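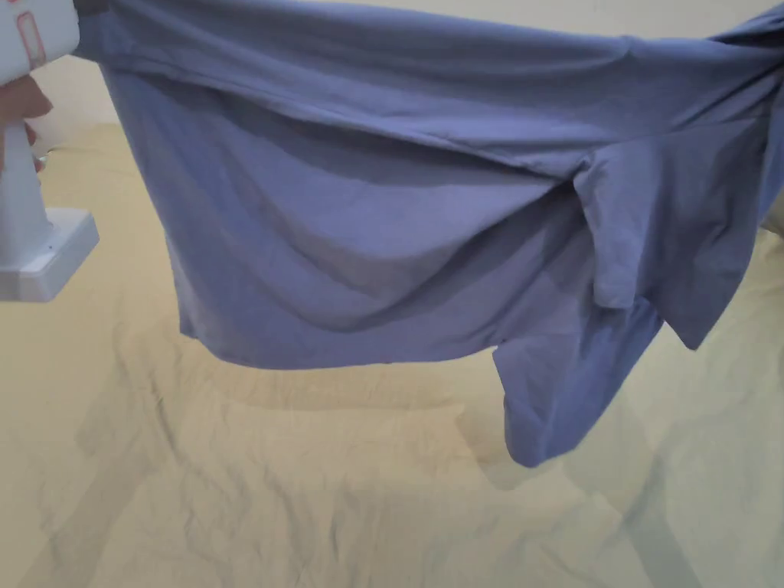
Do you need a robot in the room to teach a robot how to steam a shirt? For the first part of the training, we found you don't. Recordings of people doing the job got us most of the way, and the robot hours came in at the end.

OK, slide two. Say hi, thank Lorna Nisbet for the invite, mention that the slides are already up on the Malerura page so people can stop taking phone pictures.

Start with why clothes. I've worked on cups, I've worked on drawers, and a cup has the decency to stay cup-shaped while you reach for it! Cloth changes shape when you touch it, when you let go, when you breathe on it (nearly). Steaming adds a second problem on top, which is that one hand is holding the cloth and the other is moving a tool over it, and each has to care what the other is up to.

Method. Go slow here, I rushed it in November and lost the back half of the room. We collected 984 head-view recordings of people steaming T-shirts and other soft tops. No markers, no gloves, no special lighting. Mandla Botha wrote the labeling tool, which we call Radebe, and it splits every recording into 7 phases: pick up, spread, lift, bring the steamer in, pass, shift the grip, put down. The policy learns to guess the next phase first and the hand motion second. Doing it in that order was Palesa Shezi's idea and I argued against it for weeks. She was right – say so out loud, she'll be sitting in the front.

Then the robot part. Only 20 demonstrations on the actual arms, all done by Lindiwe Mtshali, who has far more patience than I do.

Result slide. Let them look at the plot before talking. The blue line is phase-first, the gray line is the plain version. They sit on top of each other for pick up and spread, then the gray one drops at "shift the grip" and never comes back. That's where the plain policy keeps steaming a patch it has already done and forgets there's a sleeve.

Failures, 2 minutes, don't skip them. Thick hems are bad. Dark fabric is worse, I think from the shadows, but we haven't tested that properly, so say "I think." Sleeves that flop over the front of the shirt still confuse it, and the fix we tried at Hurkport made the spreading worse.

If someone asks about buttons: no button shirts in the set, Oda Grønli is starting on those next.

If someone asks for the data: the labels are out now, the recordings come with the paper. Put the link slide back up and leave it there during questions.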